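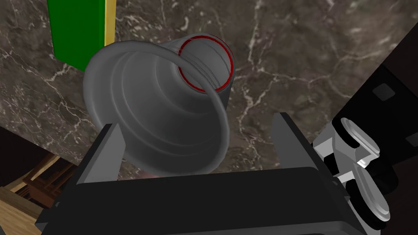 Small festivals should stop adding stages

2018-11-08

The programme for next year's Hostley weekend came out this week and the main news is a sixth stage. It will go in the lower field, next to the car park, and it will run from noon until the last coach leaves. The people behind it are pleased, and I can see why. A new stage is easy to announce. It makes the poster longer and it gives the local radio something to read out.

I think it is a mistake, and I think the same mistake is being made at small festivals all over the country.

Hostley sells 1,000 tickets. I have been going since it had 2 stages, one in the barn and one under an awning by the pond, and you could walk between them in less time than it takes to tune a guitar. When a band finished in the barn, everyone went to the pond. When the pond finished, everyone came back. Nobody had planned it that way as far as I know. There was only one sound engineer and she had to walk too.

What this meant for the bands was simple. Every act on the bill played to the whole festival. A duo on their third ever gig got the same crowd as the headliner, less the people queuing for chips. I saw several acts sell every record they had brought, and they were acts with no following at all on the Friday night.

Divide the same crowd by six and the sums are poor. Some of the audience are always eating, asleep or looking for their tent. The headliner takes most of the rest. This September I watched Jimix, a very good four-piece with a brass player, perform to a patch of grass and the families who happened to be having lunch on it. They had driven half the night to get there. On the other side of the hedge a much better known band was playing at the same time, and I could hear both of them clearly, which did neither any good.

The usual reply is that more stages mean more choice. That is true at a festival with a hundred times the crowd, where no single field could hold everyone. At a small one, choice mostly means missing things. I spent a fair part of this year's weekend with a folded timetable in my hand, leaving sets before the end so as to catch the start of others. I came home having heard a lot of middle sections.

There is also the matter of money. A stage needs a roof, power, a PA, a crew and somebody to sit with it overnight. All of that is paid for out of the same ticket, and Hostley's is now £130 for the weekend. I don't think that is a scandal, as prices have gone up everywhere. But I would like to know how much of it reaches the musicians. When the number of acts goes up faster than the takings, the fees go down. Several bands lower on the bill now play for a meal and a wristband, and they are told that the exposure is worth having. It was worth having when the exposure was to a full barn.

The festival at Ullholm went the other way. Two years ago it cut back to a single stage with a turntable platform, so that one band sets up behind while another plays in front. The bill is much shorter. Every act gets a proper soundcheck and a full set, and the gaps are long enough to buy a drink and talk about what you have just heard. I went expecting to be bored by the Saturday afternoon. Instead I heard Jadoon, whose name meant nothing to me and whose slow, droning fiddle tunes I would certainly have skipped if there had been something else on. I have since bought both of their albums.

I accept that one stage would not suit everyone. Parents with small children want somewhere quieter to sit, and dancers want to carry on after the neighbours want the amplifiers off. A tent for workshops and a late room indoors would cover most of that. Neither needs to compete with the main bill, and neither needs its own line on the poster.

The other objection is that a shorter bill turns away local bands, and this one I take more seriously. For many of them Hostley is the biggest date of the year. But I would sooner see half of them each year, properly paid and properly heard, with the other half the year after. I have asked a few musicians about this and most said they would take that arrangement. One said she would rather play every year to a dozen people, and that is a fair answer too.

Tickets for next year go on sale at the end of the month. I will buy one, as I always do, and I will probably spend most of the weekend in the barn.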